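Sterkico Cork-Backed Coasters, set of 3
Stocked by Rusirska Homewares

Coasters get sold with a lot of big talk, so we'll start with what the maker claims and then tell you what we think of it.

Sterkico says these will "protect any surface for life". We don't believe that, and neither should you. A coaster stops a ring forming under a glass if you remember to use it and if the water doesn't run over the edge. The rim on this one is low. It will hold the sweat off a cold drink on a mild day. In a Brisbane summer, with a tall glass of ice, you'll want to tip it out now and then.

The backing is cork, glued on. We left one in a sink overnight and the cork lifted at one side, so the "fully waterproof" sticker on the carton is a stretch. Wipe them, dry them, and don't put them in the dishwasher, whatever the leaflet says. Heat is rated to 80 degrees. We'd take that as fine for a mug of tea and not fine for a saucepan.

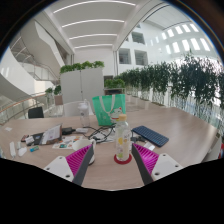
Maiara Conceição wrote to us that hers stick to the bottom of a cold bottle and come up with it, then drop off halfway to her mouth. Fair complaint. We get the same thing with flat-bottomed glasses, and the textured face that's meant to prevent it doesn't do much. A pinch of salt on the coaster is the old pub fix – it works, but you shouldn't have to.

Colour is another sore point. The finish is sold as "fade-proof". Our display set spent from November on a sunny windowsill and is a shade lighter than the ones in the box.

So why stock them? They sit flat, they don't slide on a polished table, and they cost less than the Bastusel ones, which have the same cork and a nicer carton.

Details
Shape: round
Weight: 62 g each
Backing: natural cork
Care: damp cloth only
Returns: unused sets, in the carton, with receipt

Next delivery is due 27th January. Orders of more than 200 sets go through Yutong Lu at the warehouse, and please ask for a sample first.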